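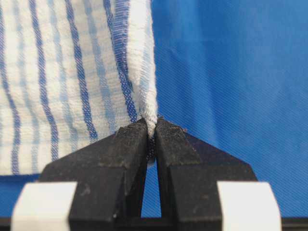
From: Bogumił Zalewska
To: Greltow supper club list
Date: 24/07/2020
Subject: Re: red lentils for the shared lunch

Dear all,

Thank you for the many answers about the lunch. I reply to Ilango first, as his question concerns everybody who cooks.

Ilango Bhat wrote:
> I can bring the lentil stew again, but in February it was too
> thick by the time we ate. Shall I make it with more water, or
> does somebody have a better idea? Also, is coconut milk all
> right for everyone?

Coconut milk is fine, I have asked. For the thickness I would not add water at the start, because then the onions and spices taste weak. I cook 400 g of red lentils in the usual way and keep a jug of hot stock beside the pot. Shortly before serving I stir in as much as it needs – sometimes it is surprisingly much.

Please remember that 2 of our guests do not eat nuts, so no cashew cream this time. The flatbreads will come from Cernow, and I have ordered 39 of them. If you make a salad, please bring the dressing in a separate jar.

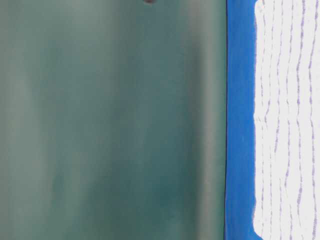 Ilango has since written to me that he would prefer to thin the stew with the water from boiled potatoes, which his aunt always did, and that he will put the potatoes in as well. I have never tried this but I am curious. Then we have enough starch, I think, and whoever wanted to bring rice could make a second vegetable dish.

Cooking begins at 9. The side door will be open.

With kind regards,
Bogumił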